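Workshop notebook – 4 August 2022
Artificial tulips, sorting and arranging

Carried on with the tulips on the butcher-block table. The stems had been shut in the Jerov box since January and I wanted them out and lying flat before deciding on the bunches. The box was booked in as stock number 2421 and the label is coming off, so I have copied the number inside the lid in pencil.

The order from Wendham asks for a mixed bunch, dark red with white and a little pink. The sheet says "tulips, loose look", which leaves most of it to us. Mirjana Delić prefers the dark ones grouped to one side with the white next to them, and I have gone with that for now. The pink can go in between.

Laid the bunch out in the middle with the heads to the far side and the stems fanning back towards the near side. The dark red heads are on the left, then the white. Did not tie anything.

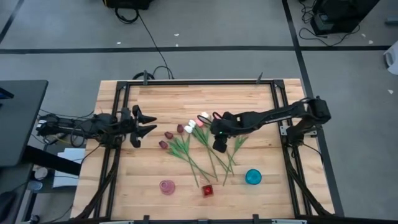

Notes on the stems

The thin stems cross each other a lot once the bunch is down. It is easier to lift one by the stem just under the head than to pull from the bottom end, where the leaves catch. Broad leaves should be turned outwards before tying or they push the heads apart.

Stem wire is the Jurić sort. It takes a bend well enough but does not like being bent back in the same place. I snapped one on Tuesday doing exactly that and have put it aside for the short arrangements.

Colour: the dark red reads nearly brown under the ceiling lights and better by the window. Check the final bunch by the window before packing. White shows every bit of fluff, so wipe hands first.

Small pieces

The little ones are for the front of the display – the translucent pink cup with the white flower in it, and the small square red holder with the bright red centre. Keep these apart from the tulips until the bunch is settled. The cup has a small dark green leaf to the right of the flower and I would like to leave it sticking out.

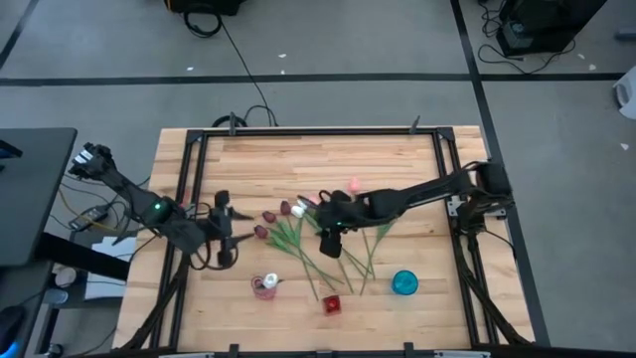
The Tonby shelf is 96 cm wide, so the bunch cannot fan out as far as it does on the table if the small pieces are to stand in front. Either the stems are gathered tighter or the cup goes at the end by itself. I would try the tighter stems first. Mirjana thinks the red holder is too bright next to the dark heads and wants to see it with only the white and pink. Fair point, will try both.

To do
– ask Wendham whether they want the leaves left on
– more ribbon, the cream one, 115 cm per bunch with the bow
– find the other lid for the Jerov box
– tie one trial bunch and leave it overnight to see if it drops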